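Podik, la pinza de mano que se alquila por meses

Weltero comercializa desde agosto el kit Podik, una pinza de mano con cámara para registrar demostraciones de manipulación. Sanaa Erraji, responsable de producto, nos recibió en el taller de la empresa. El kit pesa 1.033 gramos con batería y se entrega en maleta rígida, con dos juegos de dedos y la licencia del programa de exportación.

"El cliente tipo ya tiene el brazo. Lo que le falta son datos de su propia tarea", explica. La mayoría de los contratos actuales tratan de textil: clasificación de ropa usada, vaciado de contenedores, alimentación de cintas. Según Erraji, es el material que más problemas plantea. "Una caja tiene seis caras. Una chaqueta vaquera no tiene una forma estable, y al lado puede haber un peluche o algo acolchado que se comprime de otra manera."

Driss Ait Ali, que se ocupa del diseño mecánico, defiende los dedos planos y ranurados. "La ranura quita masa y deja ver parte del tejido que hay detrás. Con la placa maciza perdíamos esa información." La fijación es por tornillos. El cambio de juego requiere unos 15 minutos y una recalibración posterior, que el manual describe con poco detalle.
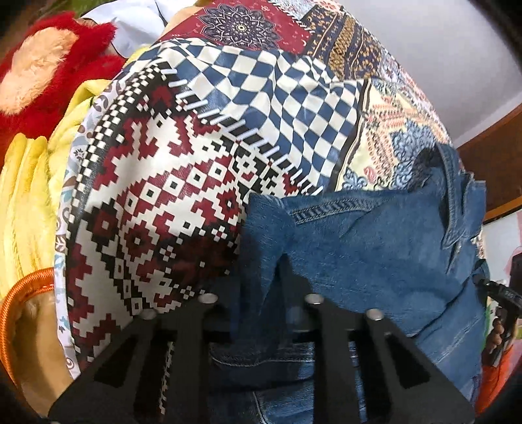
¿Qué incluye la cuota mensual?

El kit completo, la sustitución de los dedos por desgaste y 146 horas de procesamiento de grabaciones. Las horas no consumidas no se acumulan.

El precio es de 2.020 euros al mes, sin impuestos. Erraji admite que es alto para un laboratorio pequeño y menciona una tarifa académica todavía sin cerrar. La compra directa no se contempla: "Revisamos el firmware con demasiada frecuencia para dejar unidades sueltas por ahí".

Quedan dos puntos pendientes. La sincronización entre varias pinzas exige todavía un cable, y la exportación solo admite el formato propio y uno abierto. Ait Ali trabaja en el primero. Sobre el segundo, Erraji no da plazo: "Depende de lo que pidan los clientes".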